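Cudbridge rental, April walk-through – my notes

Smoke alarms: both good. I held the test button on the hallway one until my ears rang, and the bedroom one chirped right away. Dates on the back are fine too.

Carbon monoxide alarm: pass, but it's on a shelf behind a fruit bowl and I'd love it up on the wall.

Stair rail: FAIL. Third bracket from the top wiggles. I put 2 longer screws in and it still moves, so the plug in the wall must be shot.

Water heater: set way too high, turned it down. Relief valve pipe is clear.

Cords and chargers: pass. No cracked jackets, nothing run under the rugs, and the outlets were cool when I put my hand on them. 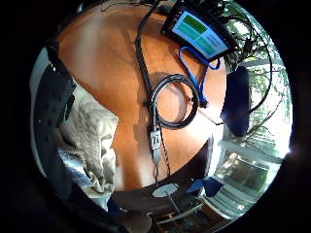
Halldóra Hviid wrote back that the rail should be closed off until it's fixed, and that she'd had the same bracket on her list last fall. Fair enough! I've taped a note to the post and called Shahbazi for a quote.

Back door: sticks at the bottom, opens with a shove. I'm calling that a fail too – you shouldn't need a shoulder to get out in the dark.

Extinguisher: needle in the green, pin in place, tag missing. Parisa has spare tags at the Akinmont house.

Still to do: dryer vent, attic hatch, porch light.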